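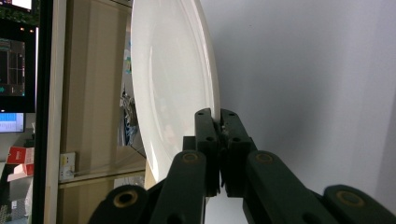
Ticket: spare finger sets + second gripper, Cavcombe dish line
Opened by: Gönül Dursun
Status: waiting on quote

Need a number for the November budget before purchasing closes it. Currently asking for 2 more hand-held grippers and 4 spare finger sets. Big plates are what we have to size for, the white glossy ones, held by the rim with just a thin bit of the edge between the two fingers. Small stuff is no problem on the current pads. Question is do we buy same fingers again or pay for the wider ones.

9:40 Deividas Navickas
Kozma quoted 600 per gripper, fingers seperate. Lead time 7 weeks. Didnt say if bushings are included, have asked. They want to know which finger, narrow or wide.

10:15 Gönül
Narrow unless someone objects. Wide ones need a new mount as far as I know, not in the budget.

10:50 Şükran Sezer
Objecting a bit. Plate turns in the grip when you tilt it, logged it twice last month. Could be pads, could be finger width. Can we get one wide set on loan first?

11:05 Deividas
Asked. No loans. Beltum might have a wide set that fits, checking bolt pattern.

13:30 Deividas
Beltum pattern doesnt match. Adapter plate would be extra, no price yet.

14:10 Gönül
OK then: narrow fingers, softer pads, same order. Pads come out of consumables so no approval needed. Şükran pls retest on the large plates when they arive and put results in here.

14:25 Şükran
Fine. Will do tilt test both hands. Keep the wide option open for next year tho.

14:40 Gönül
Leaving ticket open til Kozma answers on bushings. Volkan has to sign anything over the gripper line, cc'd.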